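The grip fault, and why we stopped for the afternoon

I said last time that I would write up the fault we had in December, and a few people have asked since. It is not a dramatic story. A finger didn't open when it was told to, and we took a long time to work out why.

The job was tidying shoes. Pick up a slide, turn it, put it on the rack next to its partner, go back for the next. We had been running it on the Perron controller with the hand settings from Osberg, and it had gone well enough that I had stopped watching every cycle closely. That was my first mistake. 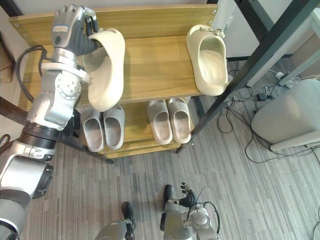

The fault was in the release. On cycle 1276 the hand lowered the slide, the log said "open", and the shoe stayed where it was. The arm then carried on as if the hand was empty and tried to move back to its waiting position with the shoe still in it. Slides are awkward for this. When the hand holds one by its upper edge, like the beige one over the rack, the rest of it hangs well below the fingers and can catch a shelf on the way past. Ours caught, the arm pushed, and the rack shifted on the carpet before the force limit cut in.

Nothing was broken. I pressed the stop anyway, because I didn't trust what the arm thought it was holding, and got the shoe out by hand with the power off.

The first thing I suspected was the hand itself. I looked for grit in the joints and a pinched cable and found neither. I moved each finger through its range with the arm parked and they all went where they should. Then I ran the open command 30 times with nothing in the grip, and it opened 30 times.

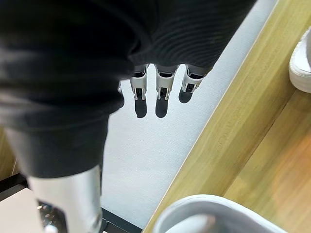
Fingers pointing down, with a pale, flat surface behind them.

So I put a shoe back in and tried again. This time it failed on the second go, and I could see in the log what I had missed before. The grip current was still high when the open command arrived. The Osberg settings have a hold mode which keeps squeezing until the load drops below a threshold, and the open command was being put in a queue behind it. With a hard object the load drops as soon as it touches the shelf. A slide is soft and springs back against the fingers, so the load never dropped and the queue never moved. After 2 seconds the command timed out, and the timeout was logged as a success.

That last part bothers me more than the stuck finger. A command that gives up should say so. I went through the other hand commands that evening and found the same thing in the one that spreads the thumb. 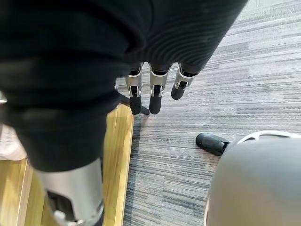 Skolach Robotics Club — Hands and Grippers Group

There were three changes. Open now cancels hold, with no queue. A timeout is an error and stops the arm where it is. And the arm won't leave the rack until the finger positions agree that the hand is open, which costs a little time on each shoe. I can live with that.

I also lowered the force limit for the move away from the rack. It had been set for a heavier job and copied over without anyone thinking about it — me, in other words. There is no good reason for that move to push hard against anything.

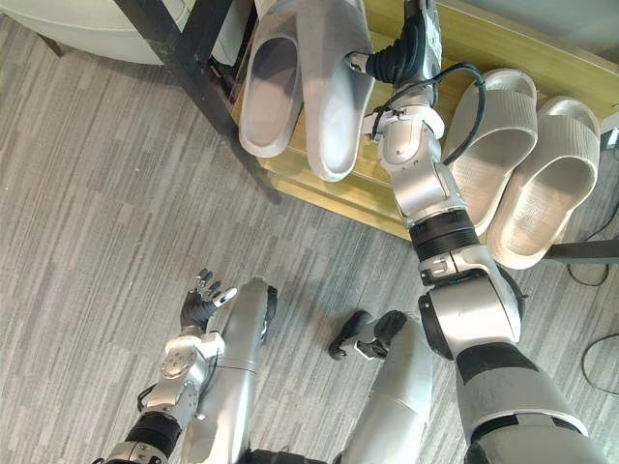 Right hand on the heel of a white slide, left hand empty.

We ran 50 cycles with the new settings and had no stuck releases. One run stopped with an error, and it was a fair one: a finger was short of its open position and the arm stayed put, as it now should. I cleared it and carried on.

If you use the Storkari shelf routines, check how yours treats a timeout. The version I started from had the same fault in it, and I have sent them the log. The left arm still has the old settings and isn't allowed to pick anything up until I have changed those too.

Posted in: Faults and fixes
2 comments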